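From: Agnes McIver
To: Skirnness Water Users list
Date: 6/12/21
Subject: Re: Rain gauge totals and the Gillies burn readings

Jessie,

Thanks for the spreadsheet. I have gone through the first two sheets and have some corrections, plus an answer to your question on the missing days. The third sheet will have to wait until I have the paper log back from Arnero.

The white tray in the first two is on the blue sheet, and the tape is in the third. 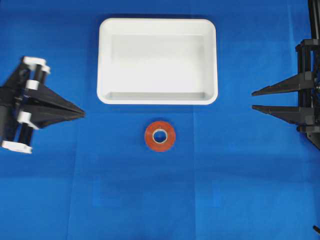
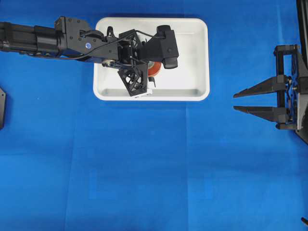
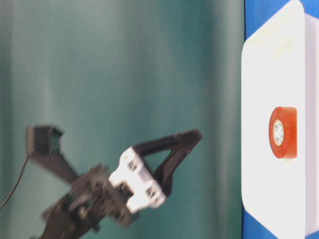

Jessie Morrison wrote:
> The annual total for the upper gauge comes out at 848 mm on my
> sheet and 762 mm on the one Agnes circulated in February. I have
> checked my additions twice. Are we using the same gauge, or has
> one of us filled the gaps and the other left them out? Also, does
> anyone know what units the burn readings are in before the
> changeover? They look far too high to be litres per second.

Same gauge, different treatment of gaps. The 762 is the raw sum of daily readings with blank days entered as nil. Your figure uses the accumulated reading after each gap, so it is the better one for an annual total. It should not be used for daily maxima. Where a reading covers more than one day, please put an "A" in column F and leave the earlier days blank. A zero in those cells means a dry day, and three people have already plotted them as dry days.

There are 6 gaps in the year. All but one end in an accumulated reading. The exception is the last one, where the bottle had overflowed into the outer can and only the inner bottle was measured. I have marked that entry as a minimum. If anyone wants to estimate the rest from the lower gauge they can, but keep the estimate in a separate column.

On the burn: the early readings are cubic metres per day. Divide by 86.4 to get litres per second. The entry of 3,239 that you queried is therefore 37.5 l/s, which is in line with the stage board for that morning. The later readings, from the Serurent logger, are already in l/s and need no conversion.

Two further points on the logger file. It runs on GMT all year, whereas the paper log follows the clock on the wall, so summer entries differ by an hour. And the rainfall day runs from 0900 to 0900 with the total credited to the day it began. Jessie's sheet credits it to the day the gauge was read. Either can be made to work but the two sheets have to agree before the burn flows are set against the rain, otherwise the peak flow appears a day early. I suggest we shift Jessie's column up by one row and note it in the header.

I would leave the stage board rating alone for now. The top end rests on very few gaugings and the bed below the Gillies footbridge has moved since they were done. Flows read off the upper part of the curve should be quoted to two figures at most.

Could whoever holds the older notebooks check whether the upper gauge was read before or after the move to the north side of the fence? The heading in my copy says only "new position".

Agnes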